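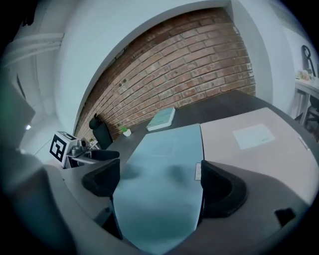
Dark desk, brick wall, one small plant.

Opinion > Work > Desks

Last updated: November

Keep one green thing on your desk. Just one. I've worked in 7 offices, the last in Gilport, and the desks I liked had a plant, a book, some paper and not much else. Dark top helps — hides the tea rings. Bare brick behind it helps more than any poster.

What I can't stand is the cleared desk. Wiped down every night, like a showroom. Who thinks well at that? Leave the book out at an angle. Leave teh sheet where you stopped. You'll want it at nine tomorow, and a drawer is where paper goes to get lost.

165 shares | 11 comments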